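Blocks on the table again
4 Aug 2023

Quick one tonight, dinner's on and I've got maybe ten minutes.

So the alphabet blocks are back. They were Tudur's when he was small, then they went to Mum's, then into a tub in the garage behind the camping gear, and in July I went looking for the esky and found them instead. Brought them in, wiped each one with a damp cloth and a drop of dish soap, dried them on a tea towel. Didn't soak them. Did that once with a different set and the printing went all furry.

Little cubes, letters on them, colours. Nothing fancy. Haf Owen reckons I should chuck them and get the big magnetic ones but I like the small size, you can get a whole row going without taking over the table. Well. In theory. They do tend to wander.
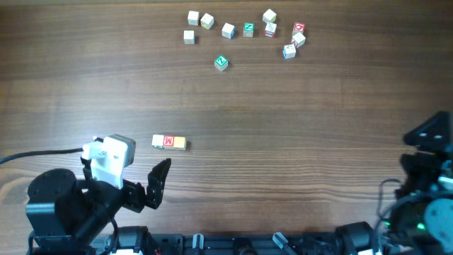 Do you need a full alphabet to start with words?

A handful of letters is plenty. Pick the ones in your kid's name, add a couple of vowels, leave the rest in the tub until they ask.

What we've been doing after kinder – tip some out, muck around, find a letter, put it next to another letter. No lesson. Elis mostly wants to make a train and thats fine by me. Yesterday he asked if Z was just N lying down and I said yep, pretty much, and then we spent all of afternoon tea turning letters on their sides to see what else they could be. M and W was a big hit.

Storage is the bit I haven't sorted. The old tub lid cracked so at the moment they live in a drawstring bag that used to hold pegs. Jingyi Du from up the road swears by muffin trays, one colour per hole, but I know what would happen here. Bag it is.

Also meant to say – check under the couch BEFORE you vacuum. Learnt that one on Tuesday. Horrible noise.

Might do the garage shelves next, theres a box of jigsaws in there I'm a bit scared of. Myrtle Yazzie, if you're reading, I still have your fish one and I think it's all there. Will drop it over on the weekend.

Right, pasta's boiling over.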